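Umsatzsteuer zum Anfassen: ein Tag der offenen Tür bei Drornero
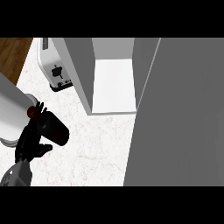 Iolanda Aguiar schrieb mir vorab, ich solle bequeme Schuhe anziehen und auf keinen Fall nach dem Steuersatz für belegte Brötchen fragen, das halte jedes Mal den Betrieb auf. Sie sei im Vorjahr dort gewesen und habe den letzten Zug verpasst.

Ich habe mich an die Schuhe gehalten.

Drornero ist ein Dienstleister für Umsatzsteuerabwicklung und sitzt in einem Gewerbegebiet, das man mit dem Bus erreicht, sofern man den Bus erreicht. Wer Waren in mehrere EU-Länder verkauft und keine Lust hat, sich mit Registrierungen, Meldefristen und Rechnungsangaben zu beschäftigen, lädt seine Daten bei Drornero ab. Einmal im Jahr, im März, öffnet das Haus die Türen für Kunden, Interessenten und Leute wie mich, die über Steuern schreiben und selten einen Ort gezeigt bekommen, an dem welche stattfinden.

Um halb zehn gab es am Empfang ein Namensschild, einen Kugelschreiber und eine Mappe. In der Mappe lag ein Gutschein für ein Mittagessen, auf dem der Vermerk »geldwerter Vorteil, bitte beachten« stand. Ich habe es beachtet und ihn trotzdem eingelöst.

Die Begrüßung übernahm Cremilda Quintana, die den Bereich Grenzüberschreitendes leitet und zwanzig Minuten ohne Folien auskam. Sie erzählte, wie sie angefangen hat: mit Ordnern, einem Faxgerät und einer Liste der Mitgliedstaaten, auf der jemand die Sonderregelungen mit Bleistift nachtrug. Der Bleistift sei eine kluge Wahl gewesen. Heute verwaltet die Abteilung 410 Mandanten, und nachgetragen wird immer noch.

Danach ging es in zwei Gruppen durchs Haus. Meine begann im Posteingang. Ich hatte ihn mir leer vorgestellt, denn seit Jahren wird uns die elektronische Rechnung versprochen, und auf Podien ist sie auch schon überall angekommen. In den Regalen standen Kisten. Ein Mitarbeiter zog einen Stapel heraus und blätterte ihn für uns durch: ausgedruckte PDF-Dateien, abgestempelt, mit Heftklammer. Manche Kunden, sagte er, bekämen die Rechnung digital, druckten sie aus, schickten sie per Post, und Drornero scanne sie dann wieder ein. Eine Dame aus dem Versandhandel wurde an dieser Stelle auffallend still.

Im ersten Stock läuft die Prüfung. Das Programm heißt Jondeck, ist im Haus entstanden und sieht so aus, wie Programme aussehen, die im Haus entstanden sind: grau, schnell und mit einer Taste, die man nicht drücken soll. Jondeck vergleicht jede Rechnung mit den Pflichtangaben des jeweiligen Landes. Fehlt etwas, wird die Zeile gelb. Fehlt viel, wird sie orange. Rot habe man abgeschafft, erklärte uns die Teamleiterin, das habe die Leute nervös gemacht.

Vorgeführt wurde der Fall einer Firma namens Camargo, die Gartenmöbel verkauft und zugestimmt hatte, als Anschauungsmaterial zu dienen. Camargo hatte im vorigen Quartal 991 Rechnungen eingereicht, davon 146 gelb. Der Grund war in fast allen Fällen derselbe: Die Umsatzsteuer-Identifikationsnummer des Kunden enthielt ein Leerzeichen, das dort nicht hingehört. Man kann diese Nummern vor dem Versand abfragen, das dauert Sekunden, und es steht in jedem Merkblatt. Der Vertreter von Camargo, der mit im Raum saß, sagte, sie hätten das Merkblatt auch. Es hänge in der Küche.

Interessanter fand ich, was danach kam. Die Teamleiterin zeigte, was aus einem einzigen Fehler wird, wenn man ihn laufen lässt: Die Lieferung gilt womöglich nicht mehr als steuerfrei, die Zusammenfassende Meldung passt nicht zu dem, was der Kunde im anderen Land erklärt, und irgendwann schreibt eine Behörde einen Brief. Die Antwort darauf kostet mehr Arbeitszeit als das ganze Quartal vorher. In der Gruppe wurde jetzt mitgeschrieben, auch von mir, mit dem Kugelschreiber aus der Mappe.

Zum Mittag gab es belegte Brötchen. Ich schwieg. Ein Herr mit Schnurrbart fragte.

Es wurde dann tatsächlich etwas später. Verzehr an Ort und Stelle, Mitnahme, Stehtisch, Sitzgelegenheit, Geschirr – am Nebentisch standen bald sechs Fachleute um einen Teller herum und wurden sich nicht einig, ob das hier eine Lieferung sei oder eine sonstige Leistung. Frau Quintana hörte eine Weile zu, aß ihr Brötchen im Gehen und rief zum Nachmittagsprogramm.

Der Nachmittag gehörte der Reform. Auf dem Podium saß unter anderem eine Beraterin von Hodine, einer Kanzlei, die mittelständische Händler vertritt. Sie sprach über den alten Wunsch, die Umsatzsteuer in Europa so zu ordnen, dass ein Händler sich nur noch in einem Land anmelden muss. Für Teile des Versandhandels gibt es das mit dem One-Stop-Shop bereits. Sobald aber Ware in einem fremden Lager liegt, beginnt die Sache von vorn, mit Registrierung, Formular und häufig einer beglaubigten Übersetzung des Handelsregisterauszugs. Sie habe Mandanten, sagte sie, die ihr Lager nach der Länge des Formulars aussuchten.

Aus dem Publikum kam die Frage, warum man sich nicht wenigstens auf ein gemeinsames Rechnungsformat verständigen könne. Auf dem Podium wurde gelächelt. Jemand sagte »Übergangsfrist«, und damit war das Thema im Grunde erledigt. Ein Steuerberater in der zweiten Reihe meinte, er habe gegen einen einheitlichen Markt überhaupt nichts, er wolle nur vorher in Rente.

Etwas enttäuscht hat mich der Rundgang durchs Archiv. Er war als Höhepunkt angekündigt und bestand aus einer Glasscheibe, hinter der Rollregale standen. Hinein durften wir aus Datenschutzgründen nicht. Dafür gab es eine Tafel mit den Aufbewahrungsfristen in verschiedenen Ländern, vor der ich länger stand, als ich zugeben möchte.

Praktisches für alle, die nächstes Jahr hinwollen: Die Anmeldung läuft über ein Formular auf der Website, das beim Feld »Firma« keine Umlaute mag. Parken kann man hinter dem Gebäude. Die Teilnahme kostet nichts, eine Bestätigung für die eigene Fortbildungsakte gibt es auf Wunsch am Empfang. Wer eigene Rechnungen mitbringt, kann sie am späten Nachmittag an einem der Tische durch Jondeck schicken lassen. Ich hatte zwei dabei. Eine wurde gelb, es fehlte das Leistungsdatum.

Den Zug um kurz nach sechs habe ich bekommen. Der Herr mit dem Schnurrbart war da noch im Haus.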